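Speaker notes: Settling in a new branch manager
Bohdana Kravets, Horobets Home Loans
Sunday session, 10 a.m., room to be confirmed

Slides are numbered in the margin of the printed copy. Pauses are marked. Leave the handout until the end or people will read it while I'm talking.

OPENING

Good morning. I run branch support at Horobets, and before that I was a branch manager in Irthorpe for long enough to see two changes of rate desk and one change of building. My subject this morning is what happens after a lender or broker appoints a new branch manager. The hiring is somebody else's talk.

Ask for hands: who has taken over a branch in the past year? Who has handed one over? (Wait. Don't comment on the number.)

When I took over at Irthorpe I was given a set of keys, a phone and a list of open cases. The list had 400 names on it. It didn't say which cases had a valuation booked, which were waiting on payslips, or which customers had been promised a call. I found out about the promised calls when the customers rang me.

SLIDE: THE OPEN CASE LIST

Most branches can print a list of open cases. Few can print one that a stranger could work from. The columns we now ask for are customer name, adviser, stage, next action, date of next action, and anything promised out loud. That last column is the one people leave blank. We send the list back if it is blank all the way down.

The outgoing manager fills it in. If the outgoing manager has already gone, the advisers fill it in for their own cases and the area manager reads it through with the new person. Allow a full day. It has taken longer at our bigger branches.

Offer expiry dates go on a separate sheet. At Irthorpe they were in the notes field and I missed one in my second week. The customer was a nurse buying her first flat, and we had to ask for an extension while her solicitor was waiting to exchange. We got it. I still don't like telling that story, so keep it short.

SLIDE: THE FIRST TEN WORKING DAYS

We set aside 10 working days when a new manager carries no cases of their own. Head office pushed back on this at first. The argument was that a manager who can write loans should be writing them. My answer was that they can do it from day eleven.

In that time they sit in on one customer appointment with every adviser, start to finish, without speaking. They read the complaints log for the past year. They meet the local estate agents and solicitors who send us work, at those people's offices. They check who holds system permissions and remove anyone who has left.

Clem Costigan did this when he took over our Stevalero office. He found that two former advisers could still log in to the case system. No harm came of it, but the permissions check moved up to the first morning after that, and it has stayed there.

(Pause. Water. Ask if people at the back can hear.)

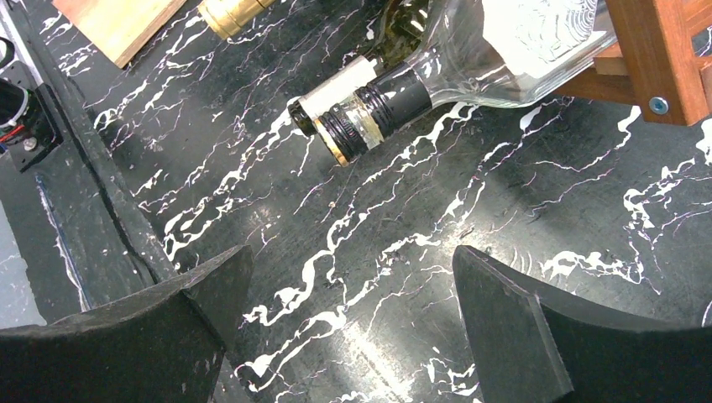
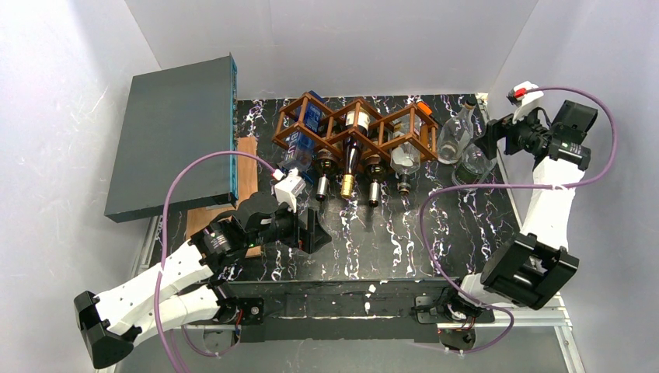
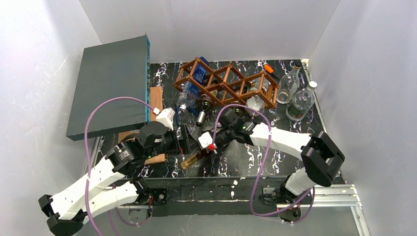

How soon should a new manager change who does what in the branch?
After the first full month end. Until then they haven't seen how the work bunches up in the last week, and any change they make will be based on the quiet part of the month.

SLIDE: THE TEAM

Advisers want to know three things from a new manager and they will mostly not ask. They want to know if their pay plan is safe, if they keep their own referral contacts, and who signs off leave. Answer all of it in the first team meeting, even if the answer is that you don't know yet and will know by a certain day. Name the day.

One-to-ones in the first fortnight should be half an hour each and held in the same room for everyone. I once did the senior adviser's over lunch and the others' at their desks. It was noticed.

Don't forget the processors. In a lot of branches the processor knows more about the state of the pipeline than the manager does. At Irthorpe ours could tell you from memory which cases were stuck with which solicitor. Give the processors their own meeting before the advisers' one if you can.

SLIDE: FIGURES

This is the only slide with numbers on it. Across our branches last year we handled 979 cases that changed manager partway through. We went through every one by hand. Where the new manager had a complete case list on the first day, the complaints were mostly about rates and fees, and there isn't much a handover can do about those. Where there was no list, they were mostly about calls not being returned.

I'm not going to claim more than that. We didn't set it up as a proper study and the branches differ in size. If anyone asks for the breakdown by branch, say that it isn't mine to share.

SLIDE: TOOLS

We keep the handover in Mindmont, the same system we use for staff reviews. A shared spreadsheet would do. What matters is that the area manager can open it without asking, and that it shows when each line was last changed. We had up to 3 versions of the same list going round by email before we moved it, and advisers were updating the wrong one.

Don't spend long here. People will want to talk about software and we don't have the time.

SLIDE: WHEN IT GOES WRONG

Sometimes the new manager isn't right for the branch. The signs I look for are cases being passed up that should have been decided locally, and advisers ringing me direct. If the advisers are ringing me, I ring the manager the same day and say so. I don't say who called.

We review at the end of September for anyone who started in the summer, as that is when the autumn purchases pick up. Other starters get a date in their offer letter. The review is a conversation with the area manager and one page of notes, signed by both.

CLOSE

Give out the handout now. It has the case list columns on one side and the plan for the early days on the other. Take as many as you need and change the wording to suit your own branch.

Questions until the coffee comes. If there are none, ask Clem to talk about the permissions check at Stevalero. He has agreed to this.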